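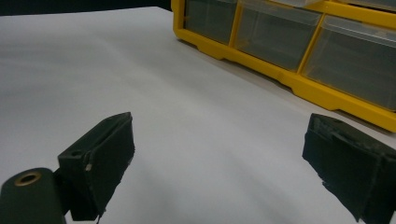
# Drawer units put out for repair café's small parts

Drisolbridge Repair Café has begun moving its screws, fuses, buttons and zip pulls out of biscuit tins and into small drawer units, ahead of its autumn opening on Fri 27 September.

The units are yellow plastic with clear drawers, so that people at the benches can see what is inside without opening each one. They stand on the tables and can be carried from one bench to another. The café has paid £486 for the full set, which came out of takings from the May jumble sale and a small grant from the Ibrahim Fund.

Until now the spare parts have been kept in tins and jam jars on a shelf behind the tea counter. Anyone wanting a particular size of screw had to tip a tin out on to a tray and look through it. At the spring sessions several repairs ran over their half-hour slot while a part was being found, and on two evenings there was still a queue when the hall had to be locked.

Sorting is being done at the Skistville Road hall on weekday evenings. Electrical parts are being dealt with first. Fuses will go in by rating, followed by plug screws, cord grips and the small bulbs used in older torches and sewing machines. Sewing items will have a unit to themselves, with buttons arranged by size and not by colour. Wood screws and machine screws will be kept apart.

Each drawer will have a paper label on the front. The labels are to be printed in large type after visitors said the handwriting on the old tins was hard to read. One spare part will also be taped to the label where there is room for it.

The café has asked people not to bring in mixed tins of screws for the time being. There are already 300 bags and jars waiting to be gone through, and anything bent or rusted is going for scrap. It would still like to have:

- 3 amp and 13 amp fuses, in their packets if possible
- metal zip pulls
- shirt buttons in matching sets
- bicycle valve caps
- small hinges with their screws

Items can be left in the box inside the hall porch during library hours. Batteries and chemicals, including glue and oil, should not be left there.

The drawers will be used for the first time at the September session, which runs from 6pm to 9pm. Small electrical goods, clothing, toys, lamps and hand tools can be brought in for repair. Microwaves and televisions are not accepted. Repairs are free, with a charge for parts only, and most parts from the drawers will cost 20p or less. Visitors may bring 2 items each and should book a slot for anything that needs a mains plug, as there is a limited number of sockets.

A session for people who want to learn how to change a plug or replace a zip will follow in the small room at the back. It is open to anyone over 12 and there is no need to book. Tools are provided.

More than 200 items were brought in over the last season, most of them lamps, toasters and coats with broken zips. The café says it hopes to keep a simple record this time of which parts are used most, so that it can buy those in packets and stop storing the ones that are never asked for.

The old biscuit tins will be given away on the night, along with any empty jars that still have their lids. Stisuvero Bakery, next to the hall, is supplying rolls and will stay open until 7pm.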